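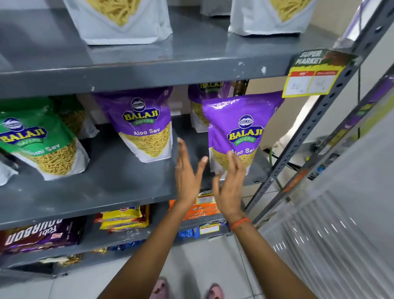 Wissen > Kinder > Technik im Alltag > Einkaufen

Wie kommt Ordnung in ein Knabberregal?

Text: Regula Haslinger
5. Juli 2023
54-mal geteilt | 8 Kommentare

In einem Lebensmittelgeschäft stehen viele Waren in Beuteln. Beutel sind weich. Eine Dose behält ihre Form, ein Beutel gibt nach, rutscht oder kippt um. Wer ein Regal mit Beuteln einräumt, muss deshalb anders arbeiten als jemand, der Dosen stapelt. Am Beispiel von Sev lässt sich das gut erklären.

Was ist Sev?

Sev (gesprochen: „Sehw“) ist ein Knabbergebäck aus Indien. Es besteht aus dünnen, knusprigen Fäden, die wie kurze gelbe Nudeln aussehen. Der Teig wird aus Kichererbsenmehl, Wasser, Salz und Gewürzen geknetet. Danach wird er durch eine Platte mit kleinen Löchern gedrückt. Die Teigfäden fallen in heißes Öl und werden frittiert. Kleine Löcher ergeben feine Fäden, große Löcher ergeben dicke.

Es gibt viele Sorten. Aloo ist das Hindi-Wort für Kartoffel. Im Teig von Aloo Sev ist also auch Kartoffel enthalten. Ratlami Sev ist nach der Stadt Ratlam benannt und wird kräftig gewürzt, zum Beispiel mit Nelken und Pfeffer. Auf manchen Packungen steht außerdem das Wort Namkeen. So heißen in Indien salzige Knabbereien aller Art.

Warum steht der Beutel?

Ein einfacher Beutel hat zwei Seiten, die unten zusammengeschweißt sind. Er kann nur liegen oder lehnen. Ein Standbeutel hat am Boden eine zusätzliche Falte. Wird er gefüllt, klappt die Falte auf und bildet eine Standfläche. Fachleute nennen sie Bodenfalte.

Sev ist leicht und besteht aus vielen kleinen Teilen. Im Beutel sinken die Fäden nach unten. Der Schwerpunkt liegt dadurch tief, und der Beutel steht stabiler. Oben bleibt Luft oder ein Schutzgas. Dieses Polster dämpft Stöße, damit die Fäden nicht zerbröseln.

Zwei Beutel derselben Sorte sind nie genau gleich geformt. In einem hat sich der Inhalt links gesammelt, im anderen rechts. Auf dem Regal neigt sich dann der eine etwas nach vorn, während der andere gerade steht.

Wie wird ein Beutel richtig angefasst?

Für Beutel mit zerbrechlichem Inhalt eignen sich zwei Hände. Jede Hand fasst eine Seite im unteren Bereich, wo der Inhalt liegt. Der Druck verteilt sich so auf eine größere Fläche. Der Beutel wird mit dem Boden zuerst aufgesetzt und erst losgelassen, wenn er sicher steht. Am oberen Rand sollte man ihn nicht hochreißen, denn dort sitzt die Schweißnaht.
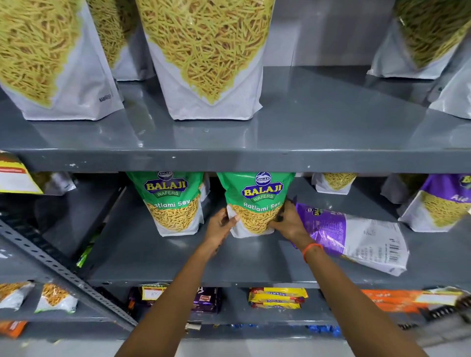

Ratlami Sev im mittleren Fach: Ein Beutel steht allein, der andere wird unten an beiden Seiten gehalten.

Was gehört zu einem Ladenregal?

Ein Metallregal besteht aus Pfosten und Böden. Bei vielen Modellen lassen sich die Böden in der Höhe verstellen. Hohe Beutel brauchen einen größeren Abstand zum nächsten Boden als niedrige. Zum Hineingreifen muss über der Ware noch Platz bleiben.

Metall wird lackiert, damit es nicht rostet. An der Vorderkante wird der Lack am stärksten beansprucht, weil beim Einräumen ständig etwas dagegenstößt. Dort entstehen die ersten Kratzer und Abplatzungen.

An der Vorderkante hängt oft auch das Preisschild. Es gehört dicht an die passende Ware. Manche Schilder werden gedruckt, andere mit dem Stift ausgefüllt. Wird eine Sorte an einen anderen Platz gestellt, muss das Schild mit umziehen.

Nach welchen Regeln wird eingeräumt?

Gayan Mondal arbeitet im Geschäft Omamik und hat über 20 Sorten Knabbergebäck im Sortiment. Er geht in dieser Reihenfolge vor:

1. Regalboden abwischen.
2. Datum auf den Packungen vergleichen.
3. Ältere Packungen nach vorn, neuere nach hinten stellen.
4. Gleiche Sorten zusammenstellen.
5. Vorderseite nach vorn drehen.
6. Preisschild prüfen.

Die dritte Regel hat einen eigenen Namen: „first in, first out“, abgekürzt FIFO. Auf Deutsch heißt das „zuerst hinein, zuerst hinaus“. Was früher geliefert wurde, soll auch früher verkauft werden.

Bei der vierten Regel helfen Farben. Viele Hersteller geben jeder Sorte eine eigene. Violett und Grün lassen sich aus einiger Entfernung unterscheiden, die Schrift auf dem Beutel noch nicht. „Ich sortiere zuerst nach Farbe und lese danach den Namen“, sagt Mondal. „Bei weißen Beuteln muss ich gleich lesen.“

Zum Ausprobieren

Du brauchst einen leeren Standbeutel mit Verschluss und 14 Esslöffel ungekochten Reis. Stelle den leeren Beutel auf den Tisch. Fülle dann den Reis löffelweise ein und prüfe nach jedem Löffel, ob der Beutel ohne Hilfe steht. Notiere die Zahl der Löffel. Wiederhole den Versuch mit Watte und vergleiche.

Wörter zum Nachschlagen

Bodenfalte: Falte am unteren Ende eines Standbeutels
FIFO: Regel für die Reihenfolge beim Einräumen
Schwerpunkt: Punkt, an dem man sich das ganze Gewicht eines Körpers vereint denken kann

Fachliche Durchsicht: Fabian Grabner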